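Trotus (workplace automation program)

Trotus is a workplace automation program run by Prornier at its Rurnholm site. It covers sorting and stacking of household goods, work done by hand at tables until the program began. Staff now spend part of the shift recording hand movements, later used to train machines for the same jobs. Started in January with 10 people.

Work at the tables

Recording is done in short takes. Operators wear gloves with tracking units on both hands and handle everyday items, mostly plastic kitchenware. Same items, new layout each time. 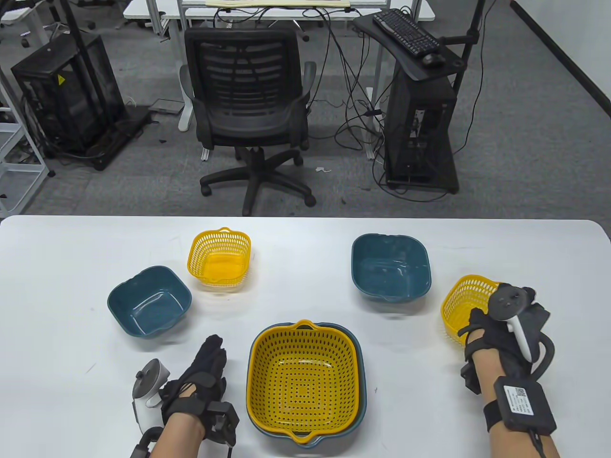
Tabletop with bowls, baskets and a colander, operator in tracking gloves.

A session lasts 90 minutes, then a break. Early sessions ran longer – dropped after complaints of sore wrists.

Effects on staff

Packing hours fell, recording hours rose. Pay grades were redrawn at the same time, and 59 posts got new job titles. Older packers are often prefered as operators, for their speed with nested items.

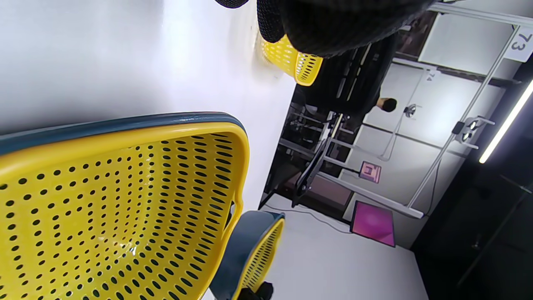
Views among staff are mixed. Some like the slower pace and the seated breaks. Others object to teaching a machine their own job, and want a written promise on future posts. Prornier has given one for two years only.

Related programs

Ninh, a smaller program at the same site, deals with labeling. It shares it's training room with Trotus but has separate shifts.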